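3.2 Packing task: work gloves into open boxes

Gloves came from the Kollelby stock, knit and fabric, light colors only. Two folds tested, flat and half roll. 24 pairs per packer, 3 rounds each. Box lids left off thruout. 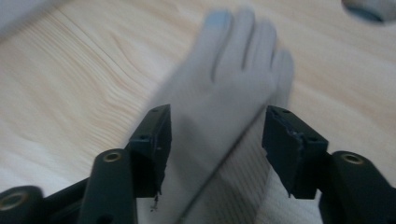
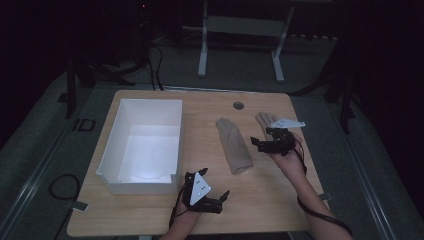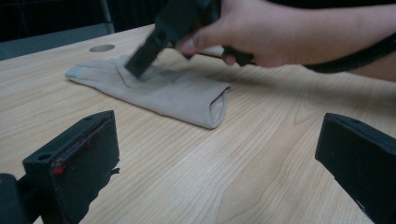

Figure 2. Glove handling at the light wood table.

Packing time depended mostly on the fold, less on the box. Flat gloves slid around and the cuffs caught on the rim. With a tall-walled white box like the one on the left of the table in the second view, cuff first went in cleaner. Half rolls held thier shape better, see Chaudhary for the same result with socks. Full counts (200 folds) in the appendix.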